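Ticket: left gripper stream drifts against head camera, replay lands short
Project: Gitura / capture tooling
Opened by: Nele Boersma
Date: February 28, 2020
Status: open, workaround in place

**Symptom**

Power strip task, both grippers. Exported episodes look fine in the viewer until you overlay the left gripper pose on the head camera. Starts lined up, then slides. By the end of a long take the left pose is well behind the video. Right side is fine in every take I checked.

Policy trained on the December export closes late with the left. Gil saw the same on his machine so not just my checkout.

**What I tried**

1. Re-ran calibration for both plates. No change. Residuals normal left and right.
2. Swapped the USB ports. Drift stays with the left device, doesn't follow the port.
3. Dumped raw timestamps before the Cidby sync node. This is where it gets odd — raw left stamps are monotonic, no gaps, right count for the length of the take.
4. Same dump after the node. 33 frames missing on the left over 3,000. None on the right. 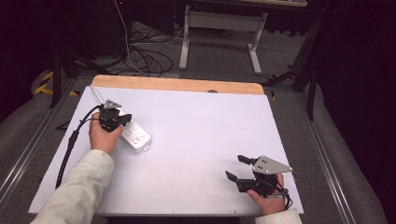 So it's the sync node dropping them, not the gripper. Turned the log level up and got this on every drop:

```
[sync] left_grip: stamp older than window, discarding
[sync] left_grip: reusing last pose
```

Window is set to 6 ms in the shared config. Left driver stamps on *send*, right driver stamps on *receive* (different driver versions, my fault, upgraded one and got distracted). Left samples arrive looking old, some fall outside the window, node throws them away and repeats the last pose. The exporter then packs the list by index instead of by stamp, so every drop pushes the rest along by one. Hence the slide.

**Check**

Overlaid poses on one episode by hand, matching by stamp. Used frame 1,325 as the reference as both grippers and the strip are in view there and the overlay is easy to judge. Left pose sits on the plate where it should. Same frame matched by index is visibly off.

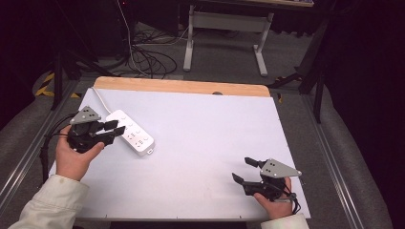
*Frame 1,325, head camera. Left gripper pointing towards the power strip, right gripper at lower right.*

**Workaround**

- `match_by: stamp` in the export config. Default is still `index`, so set it yourself
- re-export from raw, don't try to patch old exports
- don't widen the window to hide it, tried that, you get jitter on teh right instead

**Still to do**

- [x] pin both drivers to the same version on the capture box
- [ ] same on the Clamoletti box, haven't had a login since the reinstall
- [ ] make exporter fail loudly when pose count and frame count differ
- [ ] re-export December set. Raw is on the big disk, needs nearly a full night
- [ ] Gil to retrain once that's done, same seed pls so we can compare

Not sure yet if the bimanual replay bug (right arm waits at the handover) is the same thing. Could be — the replay script reads the same index list. Leaving that ticket open untill the re-export is in.

Nele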